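Section 6. Recovering from a Gripper Fault During Tray Loading

Applies to the Nustero tabletop arm running the Plalov pick-and-place routine with the duck set and the blue tray.

A gripper fault stops the arm and holds the last commanded position. The joints stay powered. The most common cause is a finger that comes down on the tray rim and drives the servo past its load limit. Less often, the tray has moved since calibration and the release point no longer falls inside it.

CAUTION: Do not reach inside the taped area while the arm is holding. A held arm can drop without warning if power is lost.

6.1 Identify the fault

1. Open the event log and find the last entry before the stop.

2. Code 351 is a finger overload. Go to 6.2.

3. Code 34 is a missed grasp. The fingers closed to their stop with no object between them. Check the object position against the pick list before you change any gripper setting.

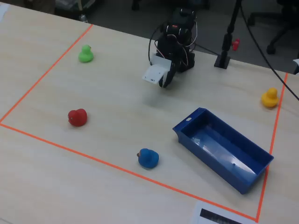 4. If the log shows both codes within the same cycle, treat the fault as an overload. The missed grasp entry is usually a side effect of the aborted close.

Note: An object outside the tape is outside the calibrated reach. The routine may still attempt the pick and will often log a 34. Move the object inside the line with the arm powered down.

6.2 Clear a finger overload

1. Press Hold, then select Jog. Set the jog speed to its lowest value.

2. Raise the gripper straight up until both fingers are clear of the tray rim. Do not jog sideways first - side load on a finger that is touching the rim can strip the servo gear.

3. Support the arm by the upper link and switch off power. Lower the arm by hand to its rest position.

4. Check each finger for cracks and bent tabs. Replace the finger if either is present.

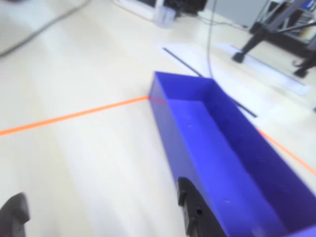 5. Check the tray for movement. A tray that shifts by more than 6 mm from its taught position must be taught again. Smaller shifts can be corrected by hand.

6. Switch on power and run Home. Compare the gripper servo reading at full open with the stored value, which is 1,060 on a new unit. If the two do not match, repeat the gripper calibration in Section 4.

Caution: Never raise the overload limit to get past a repeated 351. In June a unit at the Salness workshop was run this way and lost a gripper servo on a Saturday shift. Kieran Foley's service note on that failure is in Appendix C.

6.3 Verify the release point

1. Place one duck in the pick position and step through the cycle one move at a time.

2. Pause with the gripper over the tray. Both fingers must have room to open without touching a wall.

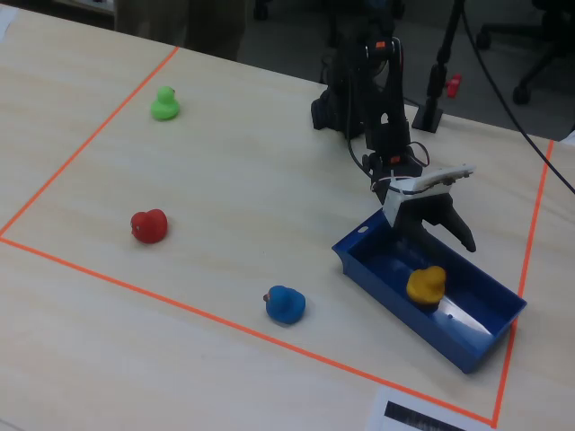
3. If a finger would touch, adjust the release point toward the center of the tray and repeat step 2.

4. Run the full cycle at low speed. Keep one hand near the power switch until the arm has returned to rest.

5. Clear the fault record and enter the repair in the unit log.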